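The Second Life of the Shop Counter Bag

2020-05-08

Open the cupboard under my stairs and a small avalanche of cotton comes out to meet you. Bags from bookshops, bags from bakeries, one from a cheese fair I only went to for the parking. I love every one of them, and I've spent the past few weeks finding out where they come from.

The best place to start is Bedis, a print workshop at the end of a lane so narrow the delivery vans have to reverse down it. They still pull their colours by hand, one screen at a time, and a short run is 300 bags. Stand near the drying racks and the smell of ink gets right into your coat (mine still has it, and I rather like it!).

Most of the cloth comes through Sachdeva, a family wholesaler with 27 kinds of plain cotton on its shelves. Run your hand along the rolls and you quickly learn what makes a bag last. A tight weave holds a clean edge of colour, and a looser one drinks the ink up and goes soft and cloudy, lovely for big, blobby patterns. Then there are the straps. Long ones go over a winter coat, short ones keep your potatoes off the pavement, and people have very firm views on both.

Washing is where the arguments start. Bedis say cool water, inside out, and no tumble dryer for anything with a print on it. I've ignored this for years and have the faded bags to prove it, though a bit of fading suits the older ones.
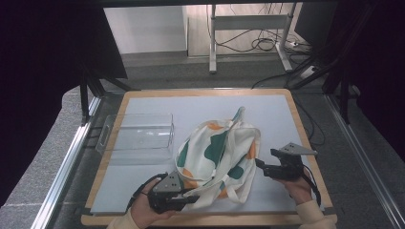
Shape matters as well. A flat bag with no base folds down to nothing in a coat pocket, but put a cake in it and you'll be eating crumbs. A bag with a stitched base will stand up by itself at the till, and costs a little more to make.

If you'd like to try printing your own, Vedeo runs an evening class every October. You get 2 plain bags, a screen and as much ink as you can use, and you go home with purple thumbs. I'm already saving up for it.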